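Home | Groups | Minutes | Contact
Print this page | E-mail this page
Reading time: 2 min

Tostonon Household Machines Group
Minutes, 2025-01-23
Present: 7 members. Apologies: 5.

1. Previous minutes. Approved with one spelling correction (Ďurica).

2. Floor cleaning. The Clakar unit still stops at the hall rug. Members agreed it saves time in the kitchen and nowhere else. No further spending on it before July.

3. Laundry. Ďurica has quoted 399 a month to lease a folding machine. It takes shirts and towels but no fitted sheets. Declined.

4. Coffee. The Istodness simulation was discussed. It uses a two-armed robot with fingered hands, a pod-style machine and a red mug.

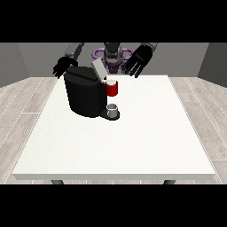
Several members said a coffee machine already does most of this job and the remaining steps are the hard ones for a robot. Others felt mugs and lids were a fair test, as they come up in every kitchen. The group did not agree on whether simulated results carry over to a real counter. Item held over.

5. Shop floor. Shelf restocking trial to run for 12 days. Breakages to be logged by aisle.

6. Any other business. The key to the side door is still missing.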